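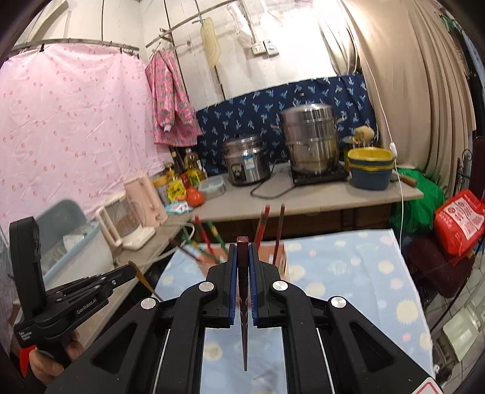 Hand-held gripper with ribbed blue jaw pads, holding a chopstick.

Search products Go

Ribbed Jaw Pads, Blue (pair), with safety notice

Fundano supplies these replacement pads for hand-held grippers with two linkage jaws. The ribs help to keep thin and tapered things upright between the jaws, for example chopsticks.

Safety notice, 1st April

Pads from batch 14 can come loose from the jaw. The glue layer was made too thin at our Grutville workshop. When a pad slides, the held object can jump out to the side, and the bare jaw can pinch a finger near the pivot caps. We received two reports of pinched fingers. Surachet Thepsuriya repeated the fault on the test bench after 400 closings. A good pad should pass 2930.

The batch number is printed on the back of the pad. If you have batch 14, please stop using the gripper and do not glue the pad again by yourself. Write to Lionel Entwistle and he will send a new pair free of charge. It is not necessary to return the old ones.

For all other batches:
Look at the pad edges before each work day.
Change both pads together, after 200 hours of use.
Keep the fingers of the other hand behind the brackets while the jaws are closing.

Sold in pairs. Fits also the Phan jaw, but not the older Firkerska type.

Contact | Copyright Fundano | Back to top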